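Kitchen bench notebook, February

Morning. Bench wiped down and the shelf above the sink cleared. The job for this week is sorting the steel and wood pieces in the shared kitchen, deciding what gets polished, what gets oiled and what goes in the Tetora crate for the second-hand shop. Carried on from the page with the saucepans.

Water from the tap was too hot again, 70 on the thermometer, so I let it cool in the basin before putting anything with wood on it near it. Used the plain Rokitier soap. The lemon one leaves a film on steel and I had to redo two trays last time.

10:40. Started on the bowls. The small ones had tea marks and a bit of lime around the base. Soft cloth, a little vinegar, rinse, dry at once. Did not use the green pad on anything polished. There is one mixing bowl from the Poojary kitchen with fine circles all over the inside from a pad like that, and they do not come out by hand.

Next was the big stainless bowl. It has the slightly rolled lip, and the polish on the inside is good enough that the whole curve works as a mirror. The dark brown wooden knob on its short metal collar is in front of it. The grain still shows and the wood has a gloss, so I am leaving the finish alone. No sanding, no oil this round.
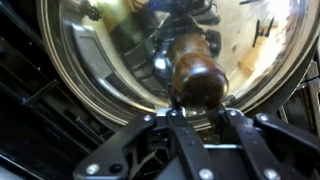
Notes on the wood

Other knobs and handles, from the drawer: 3 have gone gray and rough at the ends. They have been through the dishwasher, no doubt about it. Sanded them dry with 60 grit, which was too coarse, and I had to go over them again with finer paper to get the scratches out. Start finer next time.

Oil is the Flenolo one in the short can. Thin coat with a rag, leave it 60 minutes, wipe off what has not soaked in. The first handle got too much and was still tacky after lunch – wiped it again with a dry rag and left it on the rack.

Where a handle has a metal collar, tape the metal first. Oil that runs into the joint goes sticky and picks up dust.

14:15. Put the labels back on the shelf. Bowls stay on the lower one, lids on the left, loose handles in the tin until they are dry. Please do not stack the polished bowls inside each other without a cloth between them.

Still to do: the two lids with loose screws, the tray with the bent corner, and somebody needs to order more vinegar. The fine paper is nearly used up too. The crate is half full and can wait until the lids are done.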